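The Plitis Coast Walking Holiday, 5 nights self-guided

Price from £1,291 per person, two sharing
Code: ZK12

I've been putting walking holidays together at Zakside for years and this is still the one I book for myself when I get the chance! You start in the fishing village, follow the cliff path west and finish at the lighthouse, with your bags driven on ahead each morning. 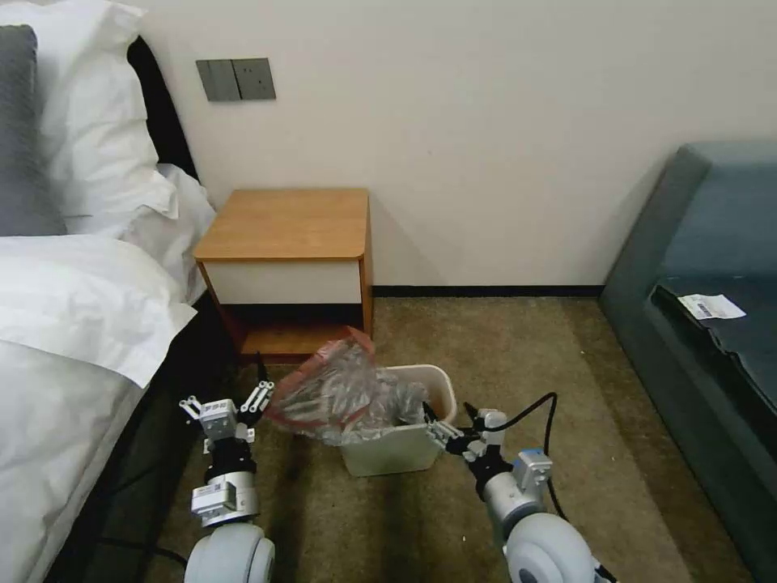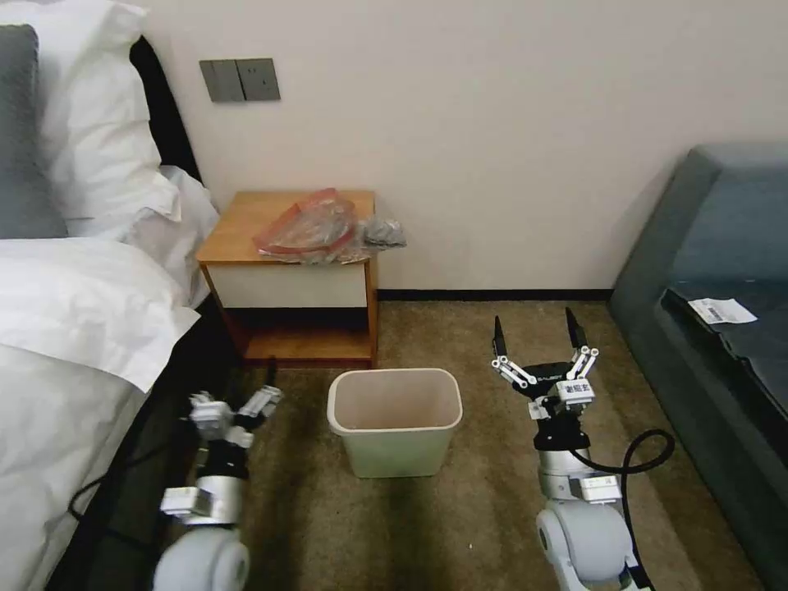
The longest day is 12 miles, and it's a proper up-and-down one (my knees always know about it), but there's a café at the halfway cove that does an enormous crab sandwich. The other days are gentler, so you'll have time for a swim or a poke about in the rock pools.

What's in the price: five nights' bed and breakfast, bag transfers, the Clokora map pack and my own route notes, which I rewrote last winter after the landslip moved the path inland. Lunches, evening meals and travel insurance are extra.

It runs from Easter to the end of October. I like the last few weeks best, when the heather's going over and you get the beaches nearly to yourself. Dogs are welcome on most dates, just ask me first.

A £30 deposit holds your place. Prices checked 5/22/23.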